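From: Flora Carnegie
To: Bremville Old Places list
Date: Mar 3, 2024
Subject: Re: The lamp at Koval House

Leopold Moser wrote:
> Has anyone on the list heard the one about the lamp in the upstairs
> window at Koval House? My aunt used to tell it at Christmas, but she
> had it as a bride waiting for a husband lost on the river, and the
> fellow at the Ciltcombe pub told me flat out it was a child with
> scarlet fever. I'm trying to get the local stories straight before I
> write anything down. Also, does anyone know if the place was haunted
> before the second lot of owners, or only after? I've got it changing
> hands 5 times but I'm not sure of my sources.
>
> Leopold

Hi Leopold, and hello everyone else,

Oh, I've been waiting years for somebody to bring up the lamp! I grew up two paddocks over from Koval House and we could see the west side of it from our kitchen, so you can imagine what my brothers did with that when I was small.

Our version had no bride in it at all. Ours was the housekeeper. She was meant to have kept a lamp going for the doctor's buggy on the night of the big flood, and the doctor took the low road from Ciltcombe and never got there. So she kept lighting it, and went on lighting it after she was dead. My grandmother told it that way and she had it from her own mother, who did the washing for the house for nine years and would have known the housekeeper to talk to. Mind you, Gran also said the housekeeper retired to her sister's at Astutstead and lived to a great age growing dahlias, and never seemed bothered that this spoiled the ending.

The child with scarlet fever I have heard, but only from the Ciltcombe side. I think it's wandered over from a different house. There was a place on the Astutstead road, burnt down before the war, that had a sick child and a rocking horse that went by itself. People mix the two up because they both had that fancy iron lace along the verandah.

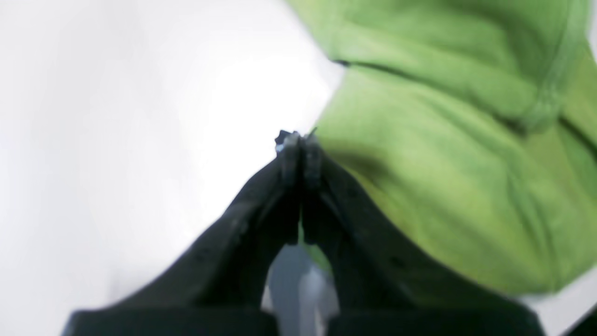
As for your bride, I reckon she turned up late. I've got a booklet the school put out for its centenary and the ghost gets half a page, and she's the housekeeper there, no wedding dress, no river. Then there's a newspaper piece from a good while afterwards, when the house was being done up as a guest house, and suddenly she's young and beautiful and in white. I wouldn't like to accuse anyone, but a bride would fill more rooms than a housekeeper, wouldn't she?

On the owners, I can get you to 5 as well, but only if you count the bank. The Kovals built it, then the nephew had it (he's the one who planted the pepper trees), then the bank, then the guest house people, then the family who are there now. I've never heard of a ghost in the Kovals' own time. My great-grandmother was in and out of that laundry every week and the only thing she ever complained of was the copper. The first mention I know of is from the nephew's years, when a shearer cutting across the bottom paddock saw a light upstairs and wouldn't go back for his hat.

I saw a light myself, once. I was eleven or twelve, it was September and blowing a gale, and I'd got up for a glass of water. There was a yellow light in the upstairs window, very small and steady. The house was shut up then. I watched it until my feet got cold and went back to bed, and in the morning my father said it would have been the moon on the glass. It may well have been. I've looked plenty of times since and never seen the moon do it again.

One thing you could chase up if you have the patience is the household account book. The guest house people found it in the roof and my mother was allowed to borrow it for a week. She copied out a few pages and I still have them in the good biscuit tin. There's a line in there for lamp oil every single month, even over the summer when the family was away at the coast. Make of that what you like! I don't know where the book itself ended up. I did ask at the Bremville library and they have a box from the house, but it was mostly receipts and a broken barometer.

I'm happy to scan Mum's pages for you, and the half page from the centenary booklet, if you can put up with my scanner, which does everything slightly crooked. Did your aunt ever say who told her the bride story? If it was somebody who'd worked at the guest house I'd love to know.

And if anyone still has the rocking horse story in full, please post it, because I only ever got the first half. My brother always stopped to make the creaking noise and then Mum would come in.

Cheers,
Flora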